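Gripper budget - wide jaw or two of the cheap ones?
Forum > Buying and Planning > End effectors
11 replies

gundik_shop
Posting from my phone so sorry for typos. Have to get a purchase request in before December and I'm stuck. Job is household stuff, picking things up in living rooms, furniture close by on one side or the other. Everything so far is in sim. Quotes I have:
- Pirker wide parallel jaw, long lead time, nice docs
- Garcombe standard, cheaper, could get two plus spare fingers
Boss wants one number on one line. Arm is already paid for. What would you do

tallowbend
Two Garcombes. You will break one.

mk_router
Depends on body size more than stroke imo. The Pirker is a fat unit. Everyone looks at how far the jaws open and forgets the housing behind them. Got a view from the wrist?

gundik_shop
Yep, from this morning's run. Generic gripper model, not either vendor's. Fingers open, going in next to the couch. 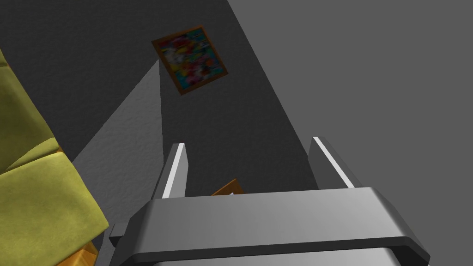
Wrist view in sim, jaws open, green upholstery on the left

The orange-brown thing low between the fingers is what bugs me. Can only see a corner of it, housing hides the rest.

mk_router
ok so that's my point exactly. Look how much of the view the body eats. And the little tab on the left side is right by the cushions. I'd spend the money on a slimmer body or a second camera before paying for extra stroke.

tallowbend
Camera mount is 30 bucks of bracket and an afternoon. Don't let that drive the gripper choice.

yao_fan_3
Bracket is cheap, the camera isnt. And then cable, and then recalibrating every time somebody bumps it. We budgeted zero for that and paid for it later. Put a line in for it now.

Also has anyone here run the Yao adapter plate with a Garcombe? Ours came with 3 of the wrong screws

tallowbend
Start your own thread for the plate. But yes, works, drill it out.

pell_grommet
Disagree with most of this. You're picking hardware off a sim view with a generic model in it. Swap in the real CAD first. Pirker hands theirs out if you ask, Garcombe you have to nag. Same couch, same wall, see what clears. Costs nothing but a day.

gundik_shop
Fair. Don't have a day really but ok. Asked Garcombe for the CAD just now.
Rough sheet so far, not counting the gripper itself:
adapter plate + screws - 287
bracket - 30
camera - waiting on quote
spare finger pads - ??
Anything missing

yao_fan_3
Shipping. Customs if it's coming from abroad. Some kind of soft cover for the housing if you'll be rubbing up against fabric all day, ours snagged on a throw blanket the first week.

mk_router
Spare pads, get double what you think. And ask what a replacement motor costs BEFORE you sign, for both. That number changed my mind last time. I still say slim body wins for living rooms, stroke is for the brochure

pell_grommet
Stroke matters when somebody hands you a cushion to pick up. Not everyone is doing cups.

mk_router
you pinch a cushion by the corner. You dont need to span it

pell_grommet
Until it folds and drops. Anyway. CAD first.

gundik_shop
Ok putting the request in as Garcombe x2 with the camera as its own line, will change it if the CAD looks bad against the couch. Will post when the quote comes back. Anyone got a contact at Pirker who answers email?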